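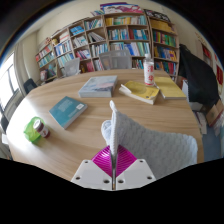

Lultotberg Payload Log is a set of weighing records for campervans and coachbuilt motorhomes, kept as plain CSV files. Each row gives one item or group of items carried in a vehicle, the place it was stowed and its weight in kilograms. The log covers what owners add after delivery: bedding, crockery, food, water, tools, awnings, bicycles. Soft goods are the hardest part to record consistently. A towel with a quilted, wavy knit such as the pale grey-blue one on the wood-grain table is entered under "linen" with its dry weight, whatever its size, and the weave goes in the notes column. Base vehicle weights are kept in a separate file and should not be added to the item rows without reading the section on double counting.

Status

Version 2. Maintained by Bronwyn Rutherford. Version 1 used a single weight per vehicle and can't be converted. It has been withdrawn and links to it will fail.

Contents of the download

vehicles.csv: one row per vehicle. Body type, declared unladen mass, maximum authorised mass, axle limits, year of build.
items.csv: one row per item or group. Joined to vehicles.csv on vehicle_id.
axles.csv: weighbridge readings, front and rear, where the owner had them.
codes.txt: the category list and the stowage codes.
checks.py: the script that produces the warnings described further down.

There are records for 70 vehicles. Not all of them have axle readings. A missing reading is an empty field and never a zero.

Columns in items.csv

vehicle_id: text. Matches vehicles.csv.
category: one of the 13 categories in codes.txt.
label: free text as entered by the owner, with spelling corrected.
weight_kg: decimal, full stop as separator.
method: "scale", "label" or "estimate". "Label" means the weight was copied from packaging or a maker's plate.
stowage: where the item travels. Codes begin with F (ahead of the front axle), M (between the axles) or R (behind the rear axle). Overcab lockers are M unless the owner has said otherwise.
consumable: yes or no. Water, gas and food are yes. Toilet fluid is yes.
notes: free text, often empty.

How the weights were taken

Owners were given a sheet of instructions and asked to empty the vehicle locker by locker, weigh what came out, and put it back. Items under the resolution of the scale were grouped. Luggage scales and bathroom scales were both accepted. Bathroom scales were used by standing on them with the item and subtracting, and this is less accurate for light loads. The method column does not distinguish between the two. It should have done, and a column for it is planned.

Water was not weighed. It was entered from tank volume at one kilogram per litre, using the capacity printed on the tank where the owner could read it. Gas cylinders were weighed full if full and otherwise entered as the tare plus the nominal contents. Fuel is left out of items.csv altogether. Declared unladen mass often includes a fuel allowance and the treatment varies between converters, so see the fuel_included column in vehicles.csv before drawing any comparison.

Passengers are also left out. A driver allowance is normally part of the declared figure.

Two groups of records

The records came in from two touring clubs, Sallum and Doolan, and the groups differ. Sallum members mostly own panel van conversions and tour in short trips. Doolan members mostly own coachbuilts and stay away for longer, so their food and clothing rows are heavier. The club is given in vehicles.csv under source. Comparing body types without also splitting by source will mostly measure the difference between the clubs.

Endo rows

Rows with "Endo" in the notes column come from an inventory app of that name which some Doolan members already used. The app rounds upwards to the next tenth of a kilogram. The rounding has been left as exported. For small kitchen items it makes a visible difference to the category total, and you may prefer to drop these rows when working on the "galley" category.

Double counting

Factory-fitted options (awning rail, solar panel, second leisure battery, tow bar) are sometimes in the declared mass and sometimes not. Where the owner supplied the converter's paperwork, the options_in_mass field is filled in. Where it is blank, assume nothing. Adding the item rows to the declared mass of a vehicle with a blank field can overstate the total.

Checks

checks.py prints a warning when:
- an item row has a vehicle_id not found in vehicles.csv
- a linen row is heavier than 10 kg
- front and rear axle readings add up to less than the declared unladen mass
- a stowage code is missing on a row marked "scale"

Warnings don't stop the script. Several rows still trigger the linen warning and have been confirmed by the owners as whole bags of bedding.

Known problems

Wet weight of linen is not recorded. Owners travelling home with damp towels and swimwear will be carrying more than the log shows.
Roof box contents are under-reported. Some owners entered the box and left out what was in it.
Bicycles are coded R even when carried inside a garage that starts ahead of the rear axle.
All records were made in March, before the main season, so summer furniture is thin in places.

Suitable uses

Planning a packing list, checking a payload calculator, teaching simple axle load sums. The log is unsuitable for deciding whether a particular vehicle is legal on the road. Use a weighbridge for that, with the vehicle loaded as it will be driven.

Corrections

Send the vehicle_id, the row label and the corrected value. Corrections are applied in the next release and listed in the change notes. Owners may ask for their vehicle to be removed.

Print this page | E-mail this page

We use cookies to remember your download settings. Accept | Manage

Contact | Copyright Lultotberg Payload Log | Back to top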